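Home | Galleries | Workshop | Shapes | Older | Newer

Printed Shapes on Maple

I have been printing little geometric solids for most of the spring and I still get a kick out of every single one! Cylinders, cubes, stars, pointy things with more faces than I can name without looking them up. They started as test pieces for a puzzle set we're calling Narstead, and then they sort of took over the shelf (and the windowsill, and one kitchen drawer). This page is for the ones I like best, on the maple board they always end up on.

The red and the blue are both matte, and I love that. Glossy plastic throws the light back at you, but with these you get the fine ridges from the printing, and the ridges make the shapes look almost woven. I thought about sanding them down and I'm so glad I left them alone.

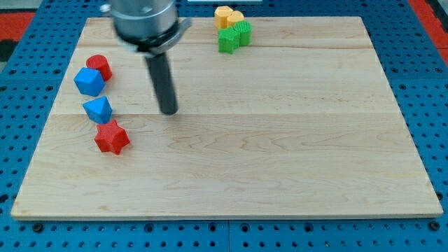
The star was the one I kept going back to. Five points sounds easy until you want them all crisp, and the first version, which I named Trumau, came out with tips like chewed erasers. Slowing the print down fixed it. It took 2 evenings to get one I was happy with, and then of course I wanted to do another right away!

The red cylinder is the plainest shape in the set and maybe my favorite to hold. Stand it on end and the ribbing runs all around the side.

Blue cube: a classic. I like it best turned so a corner faces you.

The blue one with the triangular faces is the crowd pleaser. At the Clernville makers' table people picked it up before anything else, turned it over a few times and then asked what it was called. Octahedron-ish is my answer.

As for the maple, I can't say enough good things about it. Long planks, soft wavy grain, a few darker streaks, and a scuff or two by now. Red looks terrific on it.

Page updated 05/07/2020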